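Facial Plastics / Eyelid / Methods

A thread on marking the upper lid before blepharoplasty, and why two people with the same caliper get different numbers. Mostly for residents and for anyone setting up a chart review. 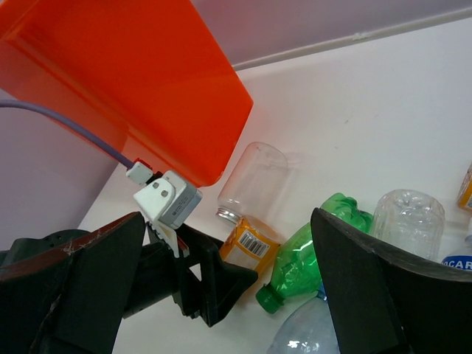 Trefor Ifans @treforifans · Thread · September

Background. We reviewed 63 upper lid cases at Waltorcombe, all skin-only or skin plus a strip of orbicularis. No ptosis repair, no brow procedure at the same sitting. The question was how well the chart marking agreed with the marking in the pre-op photo.

14 replies 9 reposts 52 likes

Agreement was worse than I expected. In a fair number of lids the written crease height and the crease height measured from the photo differed by 2 mm or more. On an upper lid that is a visible difference.

Most of the disagreement came from patient position. Some markings were done sitting, some lying down, and the chart rarely said which. When the patient lies back the brow moves up, and the apparent skin excess shrinks with it.

So the first rule in our revised protocol is dull: mark sitting, brow relaxed, eyes in primary gaze, then close the lids gently to draw the crease line. Write "sitting" in the chart. If you re-mark lying down, write that too.

3 replies 6 reposts 31 likes

Second source of error: frontalis. Patients with heavy lids hold the brow up without knowing it. Ask them to close their eyes, wait for the forehead to go slack, then have them open slowly. If the brow jumps on opening, record it. You may be looking at a brow problem with a lid complaint.

Third: the caliper. We had a Jarman and a Viken in the same drawer. The tips are different widths, and people were reading from the inner edge on one and the outer edge on the other. Pick one instrument and one edge.

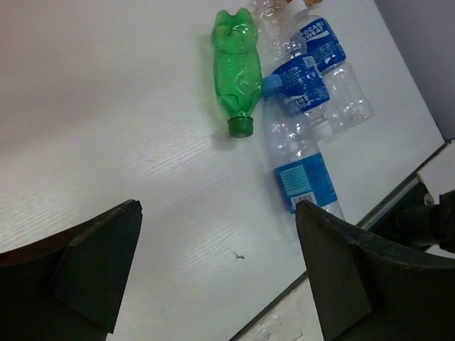
Ink matters as well. A broad-tipped skin marker lays down a line wide enough to swallow the measurement you just took. Degrease the lid with an alcohol wipe (eyes shut, wipe well wrung out, let it dry), then use a fine tip. Cut on the same side of the line every time and say which side in the op note.

1 reply 4 reposts 27 likes

On the pinch test. Pinch with smooth forceps until the lashes just start to evert, then back off. The number you want is the amount of skin that can go while the lid still closes passively. It should be checked at the medial, central and lateral points, as the ellipse is not symmetrical and should not be drawn as if it were.

What must be written down is the skin that stays, from the lower edge of the brow to the lash line. Most of our older charts recorded only the skin removed. That figure is close to useless at revision, when a different surgeon has to decide if there is anything left to take.

A note on plucked or tattooed brows: the visible lower edge is not the anatomical one. Feel for the change from thin lid skin to thick brow skin and measure from there.

5 replies 11 reposts 48 likes

Photos. The department archive holds roughly 4000 lid photos and a good part of them cannot be measured at all. No scale, chin up or down, flash straight on so the crease disappears. We now put an adhesive scale on the temple and take frontal open, frontal closed, up gaze, down gaze, and both obliques.
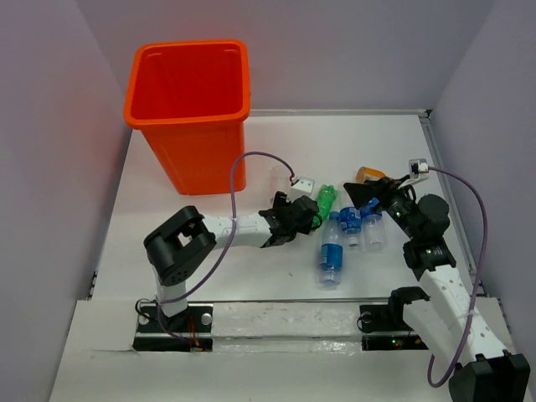 For measuring we used Grukon, which is plain image software with a calibration step. Any package that lets you set a known length will do. Calibrate each photo separately. Carrying a calibration over from the previous patient was our most common software error.

Sutures, as several people asked by message. Running 6-0 polypropylene, out on day 5. I have no data from this review to say that is better than anything else. Closure type did not enter the analysis.

2 replies 2 reposts 19 likes

Limits: retrospective, single site, and I did all the photo measurements myself, so there is no inter-rater figure yet. A second reader is working through the same set. I would not quote the agreement numbers until that is done.

The marking sheet is a single page: position, brow status, crease height, skin remaining at each point, instrument, edge, ink side. Right and left in separate columns. Message me with a work address if you want a copy - it is a plain text file and can be pasted into most chart systems.

8 replies 17 reposts 66 likes

Show more replies
Contact · Terms · Privacy · Back to top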